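Dolarix Paredes folding lectern
For sketch nights, spoof press briefings and award speeches that were never going to be short

Every comedy troupe reaches the point where somebody wants to play a politician, and every politician needs something to grip while being asked a question. Most groups start with a music stand. A music stand is fine for a junior minister, but put a prime minister behind one and the audience wonders who has cut the budget.

The Paredes is a full-front lectern that folds flat for the van. It stands on its own, it can be leaned on, shouted over and thumped, and it weighs little enough that the performer can pick it up and chase the press corps with it, if your script is going that way. A good many seem to.

It was drawn up by Krum Milošević, who spent too long in the wings watching hired lecterns collapse before the punchline. There is still a collapse setting. You have to ask it to.
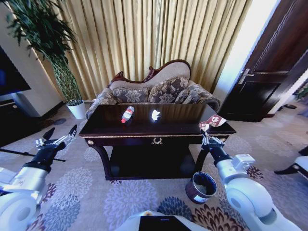
Rocío Zúñiga: We took ours round 17 dates with a mock election show and it only folded up on me once, which was my fault for not pushing the catch home. Got the biggest laugh of the run, so we kept it in. My one grumble is the reading shelf. A single sheet sits nicely but a fat script slides off if you bang the top, and my character bangs the top a lot.

Our reply: fair point. Lecterns sold since May have a deeper lip on the shelf. If yours is the older sort, write to us and we'll post you the add-on strip free of charge.

What you get
Lectern with hinged sides and reading shelf
Carry bag with shoulder strap
2 dummy microphones on bendy stalks
Blank front panel, ready to be painted or papered
One sheet of instructions, mostly drawings

The microphones don't work and aren't meant to. Sound people have asked us to say this in larger type. If you need a live one, the stalk holes will take most slim goosenecks, and the cable drops down inside the back where the front row can't see it.

Setting up

Open the sides until the catches click, drop the shelf in, and turn the whole thing to face the people who paid. With practice it goes up in a blackout. Alfredo Baluyot holds the workshop record and will tell you what it is at any opportunity. Give yourself a bit longer on the first night, and do it with the lights on.

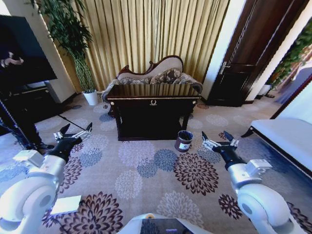 Carpet with large round flowers in plum-brown, slate blue and pale grey.

The feet are rubber and can be wound in or out for a sloping stage. On a raked floor, put the longer feet at the front. We also sell a low riser for shorter dictators.

Front panels

The blank panel lifts out, so you can be a head of state before the interval and a disgraced weather presenter after it. Spare panels come in packs of 5. Ordinary emulsion takes well, and so does wallpaper paste. We'd steer you away from copying a real government seal too closely. Something wobbly with a bird on it always does the job.

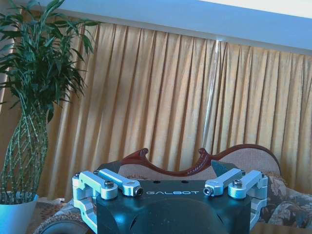
Lettering is where most spoof briefings go wrong. People fall for a grand old typeface with curls on it, and from the back of the room the Ministry of Fish might as well be a wine list. Go for white capitals on something very dark, like the GALBOT lettering on its navy-black plate, and leave plenty of bare space either side of the word. If you'd like us to do it, send the wording with your order and check the spelling first. We print what we're sent, and one customer is now the proud owner of a Department of Heath.

Good to know

The finish is matt black and shows chalk, custard and face powder. A damp cloth deals with all three. Gaffer tape will lift the paint if it's left on over a run, so use the softer sort or peel it off after each show.

The lectern is tested for leaning and thumping. It isn't tested for standing on. Fidel Salinas has stood on his for years and keeps sending us photographs, and we keep writing back to ask him to get down.

Hire

Need it for one weekend only? Tinditz keeps a few for hire, with a returnable deposit of 300. Panels are extra, and please don't send theirs back with your cabinet still painted on.

Spare catches, feet and microphone stalks are kept in stock and can be ordered one at a time.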